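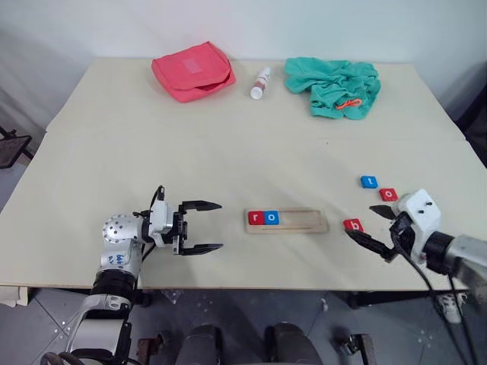 Two letters in the tray, three to go.

Bellamy wanted the budget line by December. Ten thousand for a machine that could spell, and five more for servicing. I asked what we'd spell.

"Labels," he said. "Eventually."
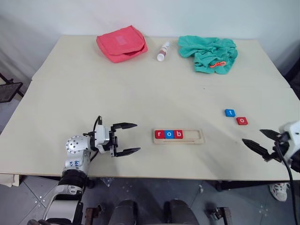

Orathai Phuthong thought we should lease for 18 months and let Candale wear the repairs. I asked if she'd read their contract. She had, twice, and still wanted the lease.

The tray said rob. I wrote that beside the price.

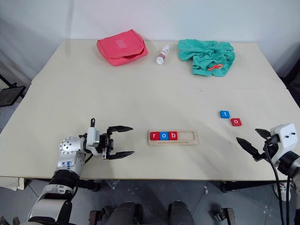

The Quote
by Sivaprasad Iyengar
Fiction | May 2, 2020

Bellamy signed after lunch. I kept my copy of the quote in the drawer, under the one for the last machine.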